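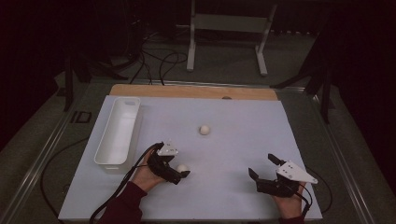 A mesa baixa com o tabuleiro, a bandeja branca e as duas bolinhas

6 de agosto de 2020

Gente, estou completamente viciada num jogo que cabe em cima de um tabuleiro! Duas bolinhas brancas, uma bandeja comprida e pronto, lá se vai a minha noite.

O nome é Bivness. Quem me ensinou foi a Tiruwork Negussie, que jogava uma versão disso com os primos e nunca escreveu as regras em lugar nenhum (eu pedi, ela riu). Então anotei do meu jeito, e quem quiser que melhore.

O tabuleiro fica deitado na mesa, com a bandeja do lado esquerdo, no sentido do comprimento, de longe para perto. As bolas começam em cima do tabuleiro, uma mais no meio e a outra onde o adversário quiser. Aí é a sua vez: cada bola tem que ir parar dentro da bandeja, só que não pode jogar de longe. Tem que pegar, levar e soltar lá dentro sem que ela pule para fora. Parece bobo, né? Experimenta fazer isso com alguém contando os segundos em voz alta!

Cada bola que fica na bandeja vale um ponto, e ganha quem chegar primeiro a sete. Se a bola cair no chão, perde a vez. Na minha primeira partida perdi a vez cinco vezes, e numa delas a bola rolou pelo carpete e foi parar atrás do sofá da Tiruwork, uma vergonha.

Umas coisas que fui descobrindo:

O tabuleiro liso deixa tudo mais emocionante, porque qualquer esbarrão manda a bola embora. Testei com uma toalha por baixo e ficou fácil demais, perdeu a graça.

A bandeja estreita é melhor que a larga. Cheguei a usar uma travessa funda da cozinha e todo mundo acertava. Com a estreita, a mão precisa chegar certinha.

A bola mais perto da bandeja engana! A gente acha que está ganha, vai com pressa e empurra em vez de pegar. Agora começo sempre pela do meio e deixo a outra para o fim.

Mesa baixa cansa as costas, mas dá uma visão ótima de cima. Estou jogando de joelhos numa almofada e recomendo.

Já fizemos quase 1000 pontos somando todas as partidas (tenho o caderninho para provar) e em outubro quero juntar mais gente e montar um torneio de duplas, cada um cuidando de uma bola. Ainda não decidi se nas duplas vale falar durante a jogada. A Tiruwork acha que não, eu acho que sim. Me contem nos comentários o que vocês fariam!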